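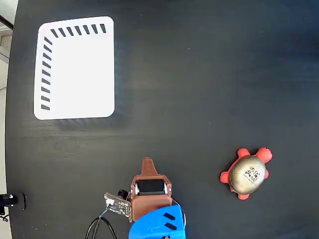
# The turtle stays, apparently

I have been clearing the big gray table for the better part of a month. My method, if you can call it that, is to take everything off, wipe the thing down, admire it, and then let objects apply for readmission one at a time. Two have made it back so far: a white tray with black dashes along the top and down one side, and a red turtle.

The tray I can defend. It has rounded corners and a flat white middle, and it's meant for keys, stamps, and the small screws that fall out of furniture and can't be matched to anything. I like the dashes. They go along two sides and then whoever designed it went to lunch.

The turtle is harder to explain to guests. It came from Marion Dow, who was moving to Cowie and giving away things she described as "too good for the thrift store," a category that also included a fondue set and half a croquet game. It's coral red with stubby legs and a shiny shell, somewhere between brass and silver depending on where you stand. There's a little black-and-white square stuck in the middle of the shell like a postage stamp. Keir thinks it looks expensive. Keir also thinks my car looks expensive, so make of that what you will.

## What didn't get back in

- The bowl of dead batteries. I was saving them for the recycling drop-off, which moved in March.
- A 1000-piece jigsaw of a harbor, missing enough harbor to be upsetting.
- Three candles, all "linen."
- The Borklow catalog, which I'd kept because it had a lamp in it. I own the lamp now. It's ugly.

Sumeya came by while I was sorting and asked where the turtle was going to live. I said the tray. She put it in the tray, looked at it, and took it out again. She said it looked like it was being served.

So the turtle gets the lower right corner of the table, with its nose pointed off at an angle, and the tray gets the upper left, and I eat dinner on the couch so as not to disturb them. The batteries are in the hall closet.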